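Jun 27, 2019

Day 10 on the Pasow cell, still all in simulation. The real arm is sitting in a crate in Dundstead, and I envy it. Spent the morning on the wrist camera offset, which somebody had typed in inches. I suspect me.

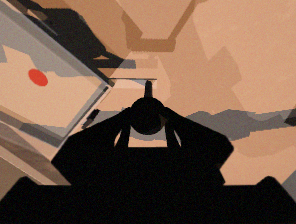 After lunch I slowed the approach to 40 percent and cut the finger force back to the number I had on day one. So much for progress. Left 375 trial runs going overnight — Holovko wants 2,000 before they'll sign off in July. Must remember to turn logging on this time. Went back and checked. It was off.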